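Friday walk-through, Vellcombe building, ground floor and stairs
Checked by: Ningsih Majimbun
Copy to: Milagros Cuesta
Start 7:40, before the first deliveries

Answers are OK, NOT OK or WATCH. Comments are mine unless I put another name.

1. Front entrance

Door opens fully and closes by itself: OK
Glass without cracks or chips: OK
Mat lies flat, no lifted corners: WATCH
Comment: The corner near the umbrella stand is starting to curl. I pressed it down with my foot and it came up again. Milagros, please ask if Jutdale can change this mat at the next visit and not wait for the regular exchange.
Light above the door works: OK

2. Corridor to the mail room

Walkway free: NOT OK
Comment: Same place as last time. There were boxes along the left wall, and with a cart you can not pass without turning it sideways. I moved them into the mail room myself, but this is the second month. I would like a line of tape on the floor so people see where the walkway is.
Fire extinguisher in place, pin and seal present: OK
Exit sign lit: OK
Walls and baseboards: OK
Comment: Small scratches from the carts, nothing sharp.

3. Mail room

Shelves fixed to the wall: OK
Heavy items on the low shelves: NOT OK
Comment: The paper stock is again on the top shelf. One carton is over 11 kilos by the label. Please bring it down before somebody has to reach for it alone.
Step stool stable, feet not worn: OK
Cutter blades closed when not in use: WATCH
Comment: One was open on the table. I closed it and told the person who was working there. He was friendly about it.
Power strips not connected one into another: OK

4. Stairs, ground floor to first floor

Handrail tight on both sides: OK
Comment: The Haslinger bracket that was loose in September is holding well. I pulled it hard.
Step edges complete, nothing loose: WATCH
Comment: Step 6 from the bottom makes a small sound when you stand on the right side. I could not feel movement. Let us look again next month.
Lighting on all landings: OK
Nothing stored under the stairs: OK

5. Ribbed panels and edging

Surface clean, no grease or standing water: OK
Ribs complete, no broken or sharp pieces: OK
Edging closed along the sides: WATCH
Comment: When you check this point, go slowly along the border with the light coming from the side. The ribs are glossy, and reflections can look like a mark or a wet place. I always move my head a little — if the bright spot moves too, it is only the light. Look well at the corners and at the line where the ribs meet the gray edging.
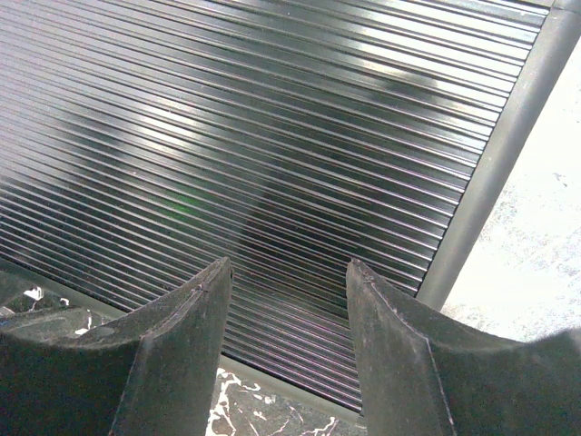

Dust likes to stay in the grooves, so a dry brush should go first and the damp cloth after. With the cloth first you only push the dirt to the end of the rib. Please do not use the Seltum polish on any ribbed surface, also not a small amount. I wrote WATCH for the edging because I want the corners checked every month, and I did not find anything to repair today.

6. First aid

Box present and easy to reach: OK
Contents in date: NOT OK
Comment: The eye wash is expired. Order 5, the small bottles.
List of first aiders current: WATCH
Comment: Two names need a new phone extension.

Open from last month: tape in the corridor, key for the meter cupboard.

Next walk-through at the same time. If Milagros can come with me I would be glad, mainly for the stairs.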